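Recording pick-and-place episodes with the Gemik recorder

Updated 10/07/2022

This page covers recording a set of episodes for one task, from setting up the table to handing the files over for training. It assumes the arm is already calibrated and the recorder is installed. If it isn't, do the Landska setup page first.

Before you start

Clear the table and wipe it down. Put out only the objects on the task card. Turn on the overhead lights and close the blinds, so the light stays the same from morning to evening.

Open the recorder and create a new session. The session name is the task name, an underscore and your station number. Don't use spaces. The Grorkdale server rejects names with spaces, and you only find out at upload.

Set the episode limit to 299. One task needs 900 good episodes in total, so plan on several sessions and expect to throw some out.

Recording an episode

1. Place the objects by hand. Move every object between episodes, and turn it too. A plate that stays in one spot teaches the policy that plates are always in that spot.

2. Bring the arm to the home pose and wait for the status light in the recorder window to turn green.

3. Press R to start. Wait one second before you move.

4. Do the task at a steady pace. If you miss a grasp, back off and try again in the same episode. Recoveries are useful and we want some of them in the set.

5. Let go of the object, lift the hand clear and press R again.

6. Type the instruction the episode shows, such as "put the tube on the plate." Name the object the way you would to another person. Write what the arm did, even if you meant to do something else. 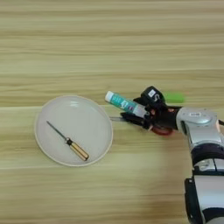

If an object falls off the table, press X to discard the episode. Don't pick it up and carry on. Also discard any episode where your own hand comes into view after the start.

Checking the session

Stop every 99 episodes and play back the last few at double speed. Look for dropped video, a gripper trace that stays flat, and instructions that don't match the motion. Nyaga flags missing files when you run the check command, but it can't read a wrong label.

If more than seven episodes in a block have the same fault, stop recording and fix the cause before you go on.

Uploading

Close the recorder first. Run the check command, then the upload command, and leave the station on until the log says "complete." Keep the local copy until the session shows up in the task list.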